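Performance rights for a shortened stage play
Mutua Koech
Our community theater in Lenlow wishes to present a one-act version of a licensed play in March. The hall seats 16 at tables and the run is two nights. Is permission required to shorten the text?
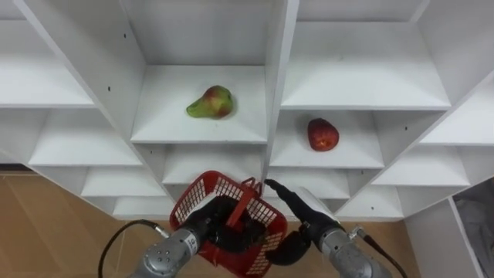

The director has already removed one minor character.

Obadia Rashidi
Yes. A standard license covers the script as published. Cuts of any kind must be approved in writing by the rights holder - please apply before rehearsals begin. The Kombo Players paid 2,440 for a similar request, royalty included.

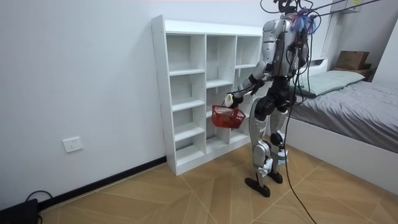 Robot at a white shelving unit, with a red basket in hand.

Wafula Laizer
We cut ours and had no trouble. Small halls are seldom checked.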